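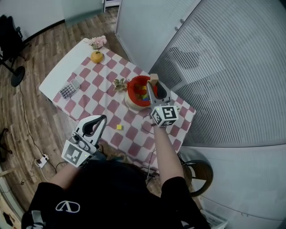
Greifen lernen am Küchentuch: Kemo lässt Roboter von Hand anlernen

Gondmont. Bauklotz hoch, über die rote Schüssel, loslassen. Dann der nächste. Was nach Kinderzimmer klingt, ist bei Kemo seit Februar Tagesgeschäft. Die Firma sammelt Bewegungsdaten für zweiarmige Roboter, und zwar ohne dass ein Roboter am Tisch steht. Eine Person hält in jeder Hand einen Greifer und macht die Aufgabe vor. Später soll der Roboter sie nachmachen.

Das Projekt heißt Hivivton, Partner ist der Greiferbauer Renaud. Laufzeit zunächst bis zum Herbst, eine Verlängerung ist beantragt, Zusage steht noch aus.

Zwei Hände, zwei Greifer

An den Handgreifern sitzen Würfel mit schwarz-weißen Mustern. Über die Muster lässt sich per Kamera berechnen, wo der Greifer gerade ist und wie er gedreht wird. Dazu kommt die Öffnung der Finger, fertig ist der Datensatz. Vom rechten Gerät geht ein dünnes schwarzes Kabel weg, beim Vormachen muss man also ein bisschen aufpassen, dass man nicht hängen bleibt.

Bei Kemo heißt eine solche Aufnahme schlicht "Runde". Eine Runde dauert im Schnitt 12 Sekunden. 400 Runden pro Aufgabe sind das Ziel, 300 waren es nach Firmenangaben zuletzt bei der Klötzchen-Aufgabe. Verworfen wird alles, bei dem der Musterwürfel zu lange verdeckt war. Auch zu hastige Bewegungen fliegen raus, der Roboterarm käme da schlicht nicht hinterher.

Warum nicht gleich fernsteuern?

Macht Kemo auch. In einem zweiten Raum steht ein Platz für die Fernsteuerung, dort bewegt man zwei kleine Führungsarme und der grosse Roboter folgt. Vorteil: Man sieht sofort, ob der Arm die Bewegung überhaupt schafft. Nachteil: langsam, und nach einer Stunde tun die Schultern weh. Mit den Handgreifern geht es deutlich flotter, heißt es aus dem Projekt. Dafür fehlt die Rückmeldung vom echten Arm. Manche vorgemachte Bewegung liegt für ihn ausser Reichweite und muss nachträglich aussortiert werden.

Geplant ist eine Mischung. Der große Teil der Daten kommt von Hand, ein kleinerer per Fernsteuerung. Wie das Verhältnis am Ende aussieht: offen. Erste Vergleiche laufen.

Durcheinander mit Absicht

Auf dem rosa-weiß karierten Tischtuch liegt mehr, als die Aufgabe bräuchte. Ein Taschenrechner, eine künstliche Pflanze, weiter hinten eine orangefarbene Frucht und blassrosa Kunstblumen. Das soll so. Ein System, das nur leere Tische kennt, kommt in einer echten Küche nicht weit. Zwischen den Durchgängen wird deshalb umgeräumt, die Schüssel wandert, die Decke wird auch mal getauscht.

Bunte Klötze für die Schüssel gibt es in mehreren Farben, Gelb, Blau, Grün und Rot sind dabei. Holzfarbene ebenfalls. Schwierig sind nach den bisherigen Erfahrungen weniger die Farben als die Größen: Kleine Würfel rutschen gern zwischen den Fingern weg, besonders wenn sie schräg gefasst werden. Renaud arbeitet deswegen an einer weicheren Auflage. Muster sollen in den nächsten Wochen in Gondmont eintreffen.

Nächste Aufgaben schon auf der Liste

Nach den Klötzchen kommt Besteck, dann Stoff. Tücher falten gilt als die harte Nuss, da beide Hände gleichzeitig arbeiten müssen und der Stoff jedesmal anders fällt. Für diese Aufgabe sucht Kemo noch Leute zum Vormachen, Vorkenntnisse braucht es keine. Eingewiesen wird vor Ort, an einem Vormittag. Gearbeitet wird in 2 Schichten, die frühe beginnt um 8 Uhr. Bezahlt wird nach Stunden und nicht nach Anzahl der Runden, darauf legt man Wert. Wer sich beeilt, greift schlampig, und schlampige Daten bringen dem Projekt nichts.

Auch Linkshänder sind ausdrücklich gefragt. Bisher wurde fast immer mit der rechten Hand abgelegt, was sich in den Daten bemerkbar macht: Die ersten trainierten Modelle liessen den linken Arm einfach stehen, selbst wenn der Klotz direkt davor lag.

Ob die Daten öffentlich werden, ist noch nicht entschieden. Im Gespräch ist, zumindest die Klötzchen-Runden für Hochschulen frei zu geben. Eine Vorführung mit dem Roboter selbst soll es in Gondmont geben, sobald die Besteck-Aufgabe im Kasten ist. Einen Termin dafür hat Kemo noch nich genannt, wir reichen ihn nach.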